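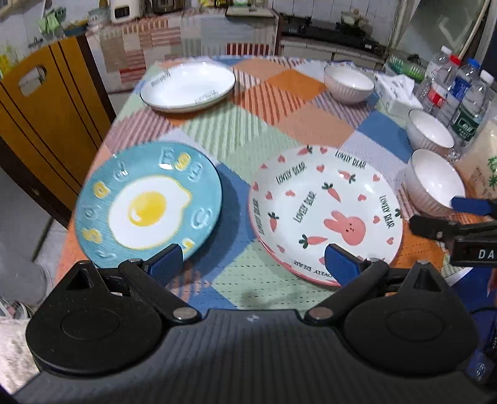 图1 项目点餐桌上的餐盘，左侧青色盘面绘有煎蛋图案

社区老年共餐服务项目中期进展报告

报送：Charbonneau基金会项目管理部
执行单位：Skisthorpe社区服务中心
报告阶段：第二阶段（截至7月）

一、总体情况

本项目旨在为Skisthorpe辖区内独居及高龄居民提供工作日午间共餐服务，改善其营养状况，并通过固定的共餐时间增加日常往来。按照资助协议，项目执行期共10个月，本报告所述为前7个月的工作。除第四部分所列事项外，各项任务按计划推进。

截至本阶段末，登记在册的共餐居民为49人，已达到协议规定的登记目标。登记居民中，独居者占多数，另有部分居民与配偶同住，因行动不便难以自行备餐。登记工作由本中心与Vurnitz街道服务站共同完成，申请材料经双方核对后归档，未出现重复登记。

二、主要工作进展

（一）供餐组织

共餐点设于本中心一层活动室，工作日上午十一时半开始供餐，下午一时结束。餐食由Cellitz集体厨房统一制作，每日以保温箱送达，由本中心工作人员分餐。菜单每两周更换一次，提前在活动室门口及街道服务站公布。每餐包括主食、一份荤菜、两份素菜和汤，盐、油用量按双方签订的供餐标准执行。

针对咀嚼困难的居民，自第三个月起增设软食选项，肉类切碎后烹制，蔬菜适当延长烹煮时间。居民须于前一日下午三时前告知次日是否选用软食，以便厨房备料。施行初期曾有数次漏报，改由工作人员在分餐时当面登记后，漏报情况明显减少。

（二）餐具与场地

活动室原有餐具较旧，部分碗盘边缘有缺损，本阶段已全部停用并完成更换。考虑到部分居民视力下降，采购时兼顾了浅色与深色盘面，分餐人员可根据菜品颜色选用，使食物与盘面易于区分。盘具清洗后送入消毒柜，消毒记录按日填写，每周五由值班负责人检查签字。

场地方面，完成了门口坡道防滑条的铺设，并将靠墙一排餐桌外移，留出助行器通行的空间。原计划更换的灯具因供货规格不符已退回，目前仍使用旧灯具，亮度可满足午间用餐需要，阴天时稍显不足。

（三）营养与健康记录

项目为自愿参加的居民建立了简易营养档案，内容包括体重、食欲自评、饮食禁忌及服药时间对用餐的影响。档案每季度更新一次，仅供供餐安排使用，不对外提供。第一次更新已经完成，第二次更新正在进行，结果将列入期末报告。现阶段数据尚不足以说明共餐服务对居民体重变化的影响，本报告不就此作出结论。

（四）共餐时段活动

每周五餐后安排一小时集体活动，内容由居民提议，已开展的有旧物讲述、时令点心制作和读报。点心制作受欢迎程度最高，但活动室没有固定灶具，目前仅能安排无需加热的品种。读报活动参加人数偏少，自下一阶段起改为隔周举行。

三、经费使用情况

本阶段经费支出总体控制在预算之内。餐食采购为主要支出，执行进度与供餐天数基本一致。餐具及消毒设备一项已支付完毕，略有结余。场地改造一项因灯具退货产生未支付余额，拟在下一阶段重新采购，不申请调整用途。人员补贴按月发放，签领手续齐全。

居民自付部分实行单独记账，每月汇总后张贴公示。对生活困难居民减免的餐费，从协议约定的专项中列支，减免名单不公示，凭证随财务附表另行报送。

四、存在的问题

第一，送餐到户尚未启动。原计划在第六个月对因病暂时无法到场的居民提供短期送餐，但Cellitz集体厨房现有车辆在午间已满负荷运行，双方尚未就增加班次达成一致。目前由家属或邻居到共餐点代领，代领须登记取餐时间，并告知领取人尽快食用。

第二，雨雪天气到场率波动较大。遇恶劣天气，部分居民临时取消用餐，造成餐食剩余。项目已要求厨房在天气预警发布后适当减量，但由于备料时间较早，效果有限。

第三，分餐人员不足。遇有人员请假，分餐时间延长，个别居民等候较久。现由Vurnitz街道服务站临时派员支援，这一安排没有书面约定，稳定性不够。

五、下一阶段工作安排

（一）与Cellitz集体厨房继续商谈短期送餐事宜。如仍无法增加班次，拟采用步行送餐方式，先在中心周边较近的楼栋试行，送餐范围另行报备。

（二）与Vurnitz街道服务站签订人员支援备忘录，明确派员条件、通知时限和岗前卫生培训要求。

（三）完成灯具重新采购与安装，施工安排在供餐时段以外进行。

（四）完成第二次营养档案更新，并开展居民满意度调查。问卷采用大号字体，由工作人员协助阅读，不代为作答。

（五）着手制定资助期满后的运行方案，测算在不同自付标准下的收支情况，随期末报告一并提交。

六、需贵会支持的事项

请贵会就以下两项予以书面答复：一是餐具及消毒设备结余可否用于购置保温提盒，供步行送餐使用；二是期末报告所附居民档案汇总表，可否仅提供去除个人信息后的版本。

附件：一、本阶段经费收支明细表；二、供餐天数与到场情况月度统计；三、供餐标准及菜单样本；四、餐具消毒记录汇总

Skisthorpe社区服务中心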